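Diary > The House > Back Room

Filed under: home days, walls and worktops, general wittering

December, ten past nine at night, feet up at last

I have grout in my hair. I've washed it and I've still got grout in my hair, and I found another bit behind my ear when I was putting my glasses on to write this, so that's the sort of day it's been!

Slept badly, mostly thinking about the panels. I know how silly that sounds. I'd gone to bed convinced the teal was too dark, then woke at four even more convinced, and lay there redecorating the whole corner in my head in a sort of oatmeal colour that I don't even like. By breakfast I'd talked myself round again. Porridge, two cups of tea, the end of the marmalade. Must get marmalade.

Bontu came over just before ten with her good drill and a bag of satsumas. She'd had to go the long way because they've still got the road up by the Matby turning, and she'd sat at the temporary lights for so long she'd eaten four of the satsumas and had the peel all over the passenger seat. She went straight through to see the corner before she'd taken her coat off. Then she said "Oh, it's DARK," and my heart went right down into my slippers, and then she said "I love it," and I could have hugged her. I did hug her. She was very cold.

So for the record, because I'll want to look back at this and remember what I was fretting about – the panels are the Drineck ones, dark teal, with the pale pink plants drawn on in thin lines and the ochre-gold ovals dotted about between them. I'd gone into the shop for something plain. Hamdia Ayele was serving (she was in my evening class years ago, the upholstery one, and her footstool came out far better than mine) and she had a length of it leaning behind the counter for another customer, and that was that. I stood there stroking it. She wrote the order up for me and it came to £83 more than I'd said I'd spend, which I've decided not to think about until January.

The idea was always that it would go round all three sides, so that when you're stood at the top working you've got the pattern behind and on both sides of you. My sister thought this would be like being shut in a biscuit tin. I've always quite fancied being shut in a biscuit tin.

We got the last panel up by half eleven. It needed a sliver off one edge and Bontu did it with the fine saw, with her tongue sticking out, and wouldn't let me talk while she did it. I made toast instead. Then it was the grout, and that was the part I'd been dreading, because white squares with a dark line between them had been my own idea and everybody I'd mentioned it to had pulled a face. You're supposed to have pale grout with white tiles apparently. Well, I had pale grout with white tiles in the last house and I spent seven years on it with a toothbrush.

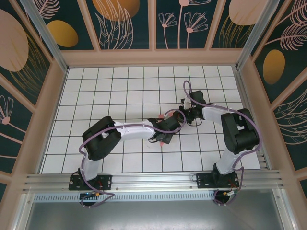
I'm so glad I stuck to my guns on it. The dark lines pick up the dark of the walls and the whole thing looks as if it was meant, as if somebody with a plan had been in charge. It's also crisp in a way I hadn't pictured, a bit like squared paper from school. Bontu says it makes her want to play noughts and crosses on it, and I've said she can, in chalk, once.

I did have a wobble halfway through the afternoon about the pink. When the panels were lying flat on the floor I'd hardly noticed it, it was all teal, teal, teal. Stood up, the pink comes forward and you start noticing the stems and things running about, and then you can't stop noticing them. I went and held all sorts of objects up against it. The butter dish (no). The blue jug (lovely). One of my washing-up gloves, which are pink, and which looked so exactly right that I'm now a bit worried I've decorated a whole corner to go with a pair of gloves.

Gold ovals are the other thing. I wasn't sure of them from the little sample, they looked like thumbprints. Over a bigger stretch they settle down and they warm it up no end, and I think without them it might have been rather chilly, all that dark blue-green and white. Mum would have said they looked like eggs. Well, they do look a bit like eggs.

Lunch was late and not really lunch – cheese on crackers, a pickled onion each, the rest of the satsumas. We had it sitting on the stairs because the kitchen table's still got everything out of the back room piled on it, and I mean everything. The button jars, the sewing box, Dad's old radio, the tin with the candle ends, a bag of string that I had apparently packed, moved house with and never opened. Bontu asked what I wanted with that much string and I couldn't give her an answer. She took a ball home for her beans.

She also made me ring Vatamer about the delivery, which I'd been putting off since last week. Order ending 767, if I need to quote it again (I will). It's the shelf brackets. They've been "with the carrier" since the start of the month and the young man on the phone was sweet about it but I don't think he had the faintest notion where they were. He asked me to describe the parcel. I said I'd never met it. He's going to ring back. In the meantime no shelves, so the button jars stay on the kitchen table and I'll be eating off my knees like a student.

What else. Jemal had a bath. He wasn't meant to have a bath but he walked through the grout bucket's puddle by the back door and then went and sat on the rug, and there are few things in this world less pleased than a wet cat at three in the afternoon. He's forgiven Bontu, who held the towel. He hasn't forgiven me. He's on top of the airing cupboard as I write this, with his back turned, and one ear pointing at me so I know he's still cross.

Bontu went off at four to beat the dark, with the drill and the string and half a fruit loaf. I waved her off and came back in and did a bit more buffing with the dry cloth, then a bit more, and then looked up and it was half past five and I'd not put a lamp on anywhere else in the house. My knees are telling me about it now. I'd forgotten how much grout haze there is, you wipe it and it's gone and then you look from the side and there it all is again, laughing at you. Damp sponge, dry cloth, damp sponge, dry cloth. I had the carol service on the radio and missed the whole of it, I think, apart from the solo.

I keep thinking about Gran's scullery. She had white tiles too, though hers were cracked and there was one by the window that had been put back with what I'm fairly sure was plasticine. She did everything in there – rolled pastry, mended shoes, cut my fringe (badly, there's a photo, I've hidden it). I'd like mine to be that sort of place. Somewhere with a good flat top where you can spread a job out and not have to move it for tea. I said this to Bontu and she said she gave it a fortnight before the whole thing was under a heap of post. She's known me a long time.

Jobs, before I forget:

Marmalade. Cat biscuits.

Sealer for the grout – leave it a couple of days first, Hamdia said, and not to let anybody talk me into the spray sort.

Ring Vatamer if he doesn't ring me.

Find the lid of the blue jar.

Offcut of panel to go behind the wardrobe, flat, NOT leaning, or it'll bow like the last lot did. I might frame a piece. There's a nice bit with a whole gold oval on it and some of the pink, and it'd look sweet on the landing where the damp patch was.

Ask my sister over for supper and say nothing, just walk her past it and see what her face does.

It's gone ten now, and I've had to get up twice while writing this to go and look at it with the light on. The second time Jemal came down and looked as well, from the doorway, and then went and shouted at his bowl, so I suppose we're friends again. Hot water bottle and bed.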